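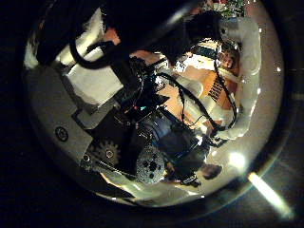
Furniture > Living Room > Sofas & Tables

Search reviews Go

The Hakon sofa and the Troltisitz table, after 11 months

I went back and forth on a white couch for ages. My sister-in-law Cherry Mae Quiambao has two kids and told me I'd lost my mind, but I ordered the Hakon anyway and I still love it! The cushions have kept their shape, the covers zip off without a fight, and a 60 degree wash got the coffee out (mine, not the kids'). The seat is on the deep side, so if you're short like me you'll want a pillow behind your back.

The table is a different story — well, half of one. Detwood sells the Troltisitz in a few finishes and I picked the warm orange-brown because I wanted that big swirly grain.
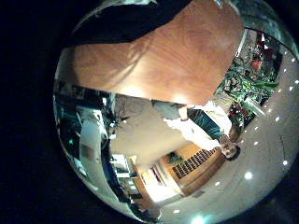
It cost more than the plain one and I'd pay it again. The varnish is pretty shiny, though, so every fingerprint shows up around 4 in the afternoon when the sun gets in. Assembly took me roughly 9 tries at one stubborn bolt before Wilfredo Manalo from next door came over with a longer wrench.

I keep my plants close by, all long green leaves with some red in them, and the wood looks great next to that. Four stars for the table, five for the couch. Delivery was 12 days for both.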